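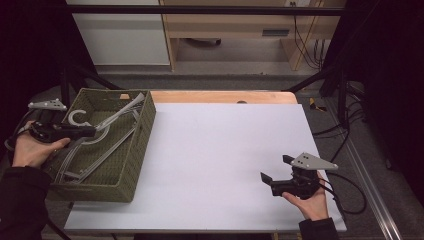 Keeping the wardrobe at Surevmont

Salma Shawky was 31 when she first came to Surevmont, the summer house of the former ruling family of Rirkia. She had answered a small advertisement for a linen maid, and she thought she would stay until November. She stayed until the last princess left the house, and today she looks after the clothes that remained in it.

We met in the old sewing room, at nine in the morning, because later the light becomes too strong for the fabrics. She offered me tea but asked me to drink it in the corridor.

"The princess was an easy person to dress," she says. "She had her green coat for walking and her grey coat for visitors, and she did not like to discuss it. Her sister was different. With the sister we could change the gloves four times before lunch."

The collection has 227 pieces. Most of them are day clothes, and this surprises visitors, who expect crowns and long trains. Those went to the capital many years ago. What stayed here are cardigans, riding jackets and a raincoat with a repaired pocket, which is Ms Shawky's favourite.

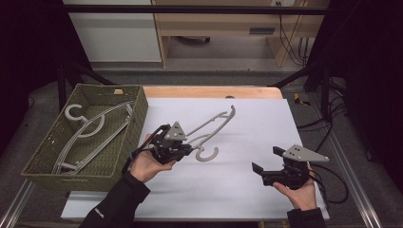 The hardest question in her work, she says, is how to store everyday clothes that were never meant to last. Silk has its own boxes and its own rules, but a cotton blouse often gets no attention at all. She has a strong opinion about hangers. A slim one in grey plastic, with two thin arms and a curved hook like the one over the white board, she would permit for a modern shirt and for nothing older. "The shoulder of a jacket needs something wide under it," she explains. "If not, it will drop, and you can't bring it back." Her own are padded by hand and covered in washed calico.

The family's life at the house was quieter than the magazines liked to suggest. Breakfast was at eight, the dogs went out at half past, and the prince read his letters on the terrace in all weather. A photographer from El Sherbiny, the portrait studio, came every summer and complained about the wind.

"He wanted them to sit still," she remembers. "They were never still. In 2 of the portraits the princess is laughing at him."
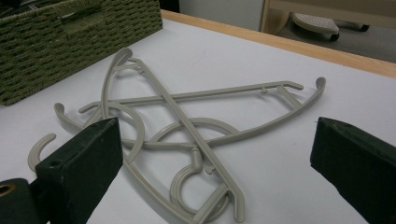 Next season the house will show 70 pieces in the upper gallery, with new glass cases made by Surkex. Ms Shawky is pleased, but she worries about the days of moving, when everybody is in a hurry and things are put down anywhere. She will not allow hangers to lie crossed over each other on a table, their hooks and shoulders in a tangle, as these pale ones do, if there is a garment near. Even small nubs on a bar, she says, can pull a thread in old knitwear. "I will stand beside the table myself — they know me already."

I asked whether the princess has seen the plans. She has, and she sent back one correction. The raincoat must be shown with the repaired pocket to the front.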